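Keeping a Two-Arm Suturing Cell in Working Order
Student project report, Jerkport
Project group: Matilde Baptista, Américo Lobo, Raquel Bragança
Supervisor: Glória Sampaio

1. Background

Our group took over the suturing cell from last year's students in January. The cell has two robot arms with surgical instruments, a fixed camera that looks at the workspace, and small cameras mounted near the instrument tips. Other students use it to record suturing on tissue. Our project was the upkeep of the cell: how it is set up before a session, what wears, and how it should be cleaned and repaired.

When we started, the only written instructions were a page and a half by Aníbal Vieira, who built the instrument mounts. They explained how to power everything on. Cleaning got one line ("wipe down after use"). Our job was to replace that page with a procedure that a new student could follow alone.

2. Setup before a session

The order below is the one we settled on after trying several.

Power on the arm controllers and let them finish their self-check.
Home both arms with no instruments attached.
Attach the left instrument, then the right. Turn each coupling until it locks and pull gently on the shaft.
Move each wrist slowly through its full range by hand command.
Open and close the jaws 3 times and watch for one side lagging.
Start the cameras and check that both tips can be seen at the working position.
Place the tissue and set the light.

We first had the light set before the tissue went in. Américo pointed out that we always had to redo it, so it moved to the end. The light matters more than we expected. With the lamp too close, the metal wrists reflect so much that the thread next to them is hard to follow on the monitor.

3. Where the wear happens

The straight shaft gave us very little trouble. The wrist is where the small parts are: pins, pulleys and the joints between segments. The cables that drive the jaws run over the pulleys, and anything that gets in there stays there until it is cleaned out. Thread is a second problem. A loop that slips up over the jaws can work its way into the joint and keep them from closing fully.

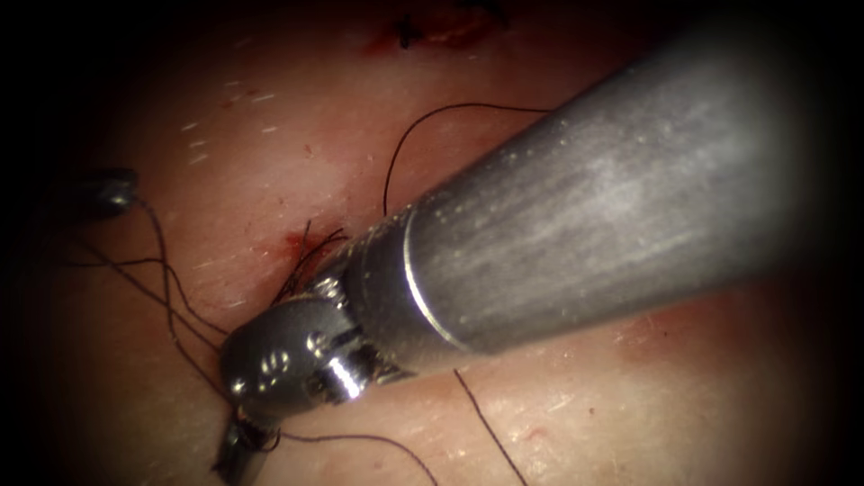
Figure 1. Instrument over the tissue during suturing, with dark thread caught around and just above the jaws.

The shiny pulley below the ring band is the part we inspect first. We use a hand magnifier and turn the wrist through its range while a second person watches the far side. Droplets and specks on the shaft wipe off easily, but the same material inside the wrist has to be flushed out.

In the log we kept, stiff motion was reported on 2 occasions. One was dried residue under a pulley. The other was a short piece of thread wrapped around a pin, which Raquel got out with fine tweezers after we had already spent an afternoon blaming the motor – the controller had been showing a high current on that axis, and we read it the wrong way.

4. Cleaning procedure

Cleaning starts while the instruments are still attached, with the arms raised clear of the tissue and the jaws open.

Cut any thread that is still held. Do not pull it free, as this can drag it across the joint.
Stop the arms and switch off drive power before touching a wrist.
Wipe the shafts from the coupling end toward the tip.
Remove both instruments and flush the wrists over the basin.
Work the joints by hand while flushing.
Dry with low-pressure air, then leave the instruments hanging tip down.
Put one small drop of instrument oil on each joint and wipe off the extra.

Drying was the step people skipped. We put a hook rail beside the basin so the instruments would have a place to hang, and after that it was done more often, going by the log.

5. Sleeves and wrist cameras
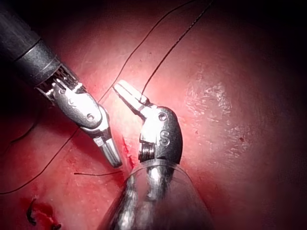 Protective sleeves were Matilde's part of the project. A sleeve has to be checked for cracks, for a clean rim and for how far up the instrument it sits. If it is too far forward, the wrist cannot bend fully, and if it is too far back it protects very little. On the right instrument the clear plastic cone widens away from the tip and leaves the wrist housing with the embossed "S" outside it, so the pivot pin and the jaw can be inspected with the sleeve in place. The shaft looks blurred through the plastic, and for that reason we take the sleeve off to inspect anything behind the rim.

Scratches on a sleeve do not affect the motion, but they scatter light into the wrist camera. We replace a sleeve when a scratch can be felt with a fingernail. Matilde tried polishing one and it came out cloudier than before.

The wrist cameras need their own check. We wipe the lens with a dry lens cloth, look for a loose cable clip, and compare the live view with a saved reference view. If the tip has shifted in the view, the camera mount is tightened and the camera is calibrated again.

6. Problems still open

The left coupling has a small amount of play. We measured it with a dial gauge, but the reading changed depending on who pushed and how hard, so we have left the number out of this report. A spring-loaded fixture would give a steadier result. Aníbal has offered the drawings for the mount.

We also have no spare for the right wrist. If a pin fails there, the cell is down until a replacement comes in. Professor Sampaio has the part request.

The log sheet is in the drawer under the controller, and blank copies are in the folder behind it. The procedure in sections 2 and 4 is taped inside the cabinet door.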